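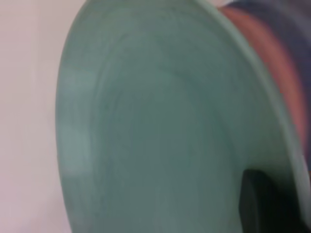

Sunday lunch, and who gets to sit down first

I have been meaning to write about our Sunday lunches for ages, mostly because my cousin Anoma keeps asking how they started and I keep giving her a different answer. The real one is that we moved to Testcombe in November, knew hardly a soul, and I made far too much groundnut stew.

Mansa Sowah from across the road came over to return a ladder (long story, the ladder wasn't even ours) and stayed until dark. The next week she brought her brother-in-law Kwame, and the week after that I bought a bigger pot. I paid 40 dollars for it and I'd pay it again tomorrow.

The plates are all sorts by now. I lean toward green ones, and I've stopped pretending I'll ever own a matching set. 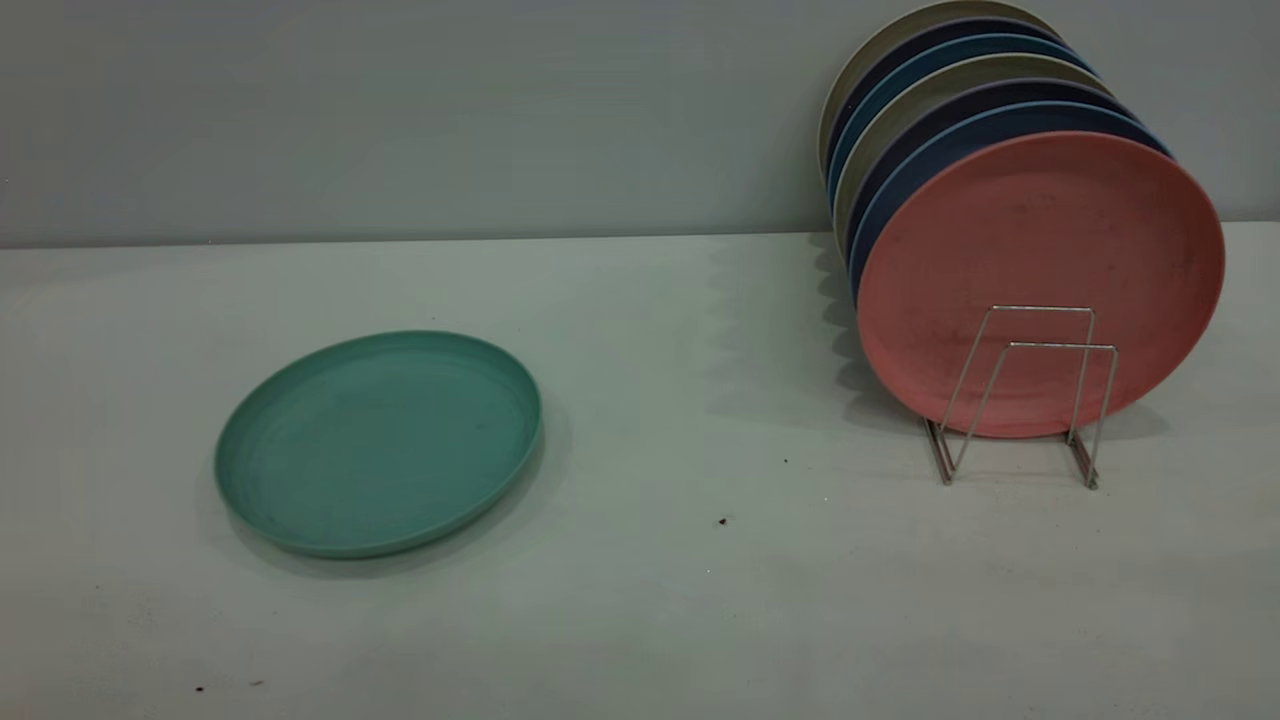 Testcombe, November

It rained the whole week, so everybody arrived hungry and a bit cross. Augustina Gbeho came straight from her shift with a bag of plantains, and she and I stood at the stove frying them while Mawuli told the one about his driving test again. I could recite it myself, but I laughed anyway — he does the examiner's voice so well!

We ended up with 7 at the table, counting the baby, who ate more rice than I did. My mother always fed the youngest first and the cook last, and I used to think that was terribly unfair. Now I find I like it. 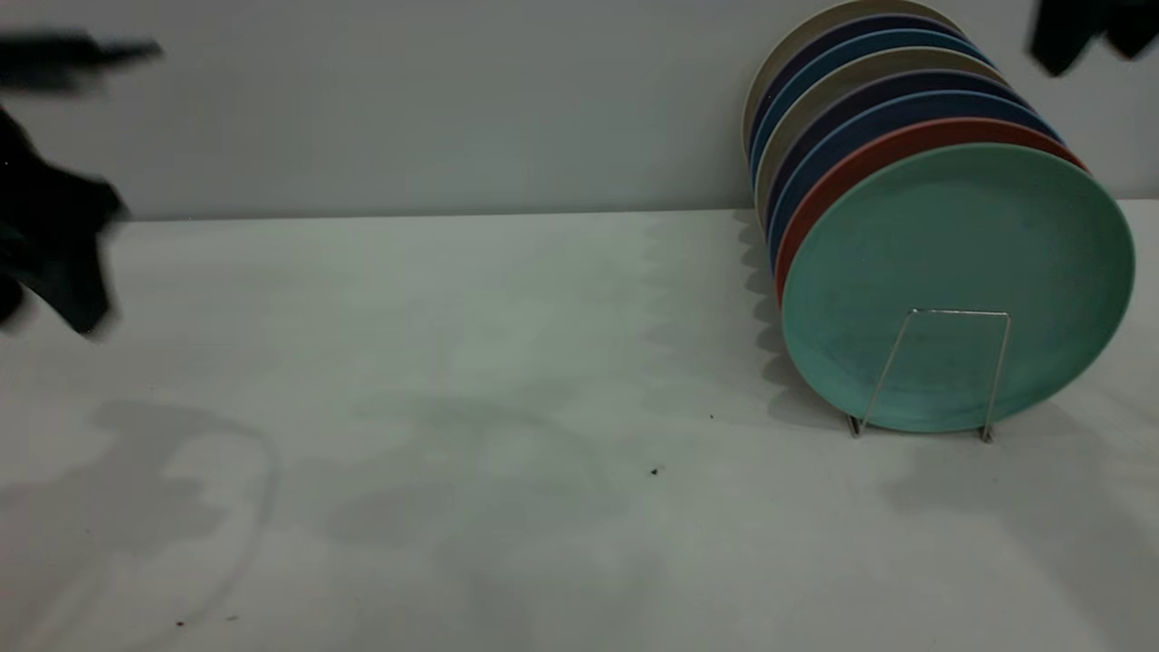

Anyway, Mansa thinks we should take turns hosting once the weather warms up, and I suppose she's right, though I'll be sad to give up my kitchen even for a week. Her house has the better yard. Mine has the better chairs, and I've already offered to carry them across the road.

I also owe you the stew recipe, which I promised back in the summer and then forgot. Go easy on the pepper if you have little ones coming, and let it sit off the heat before you serve it.

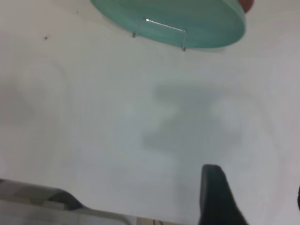 What's on for next week

Kwame wants to try his aunt's okra soup, and Augustina is bringing bread. Anoma, if you're reading this, the spare bed is made up and the bus gets in at noon.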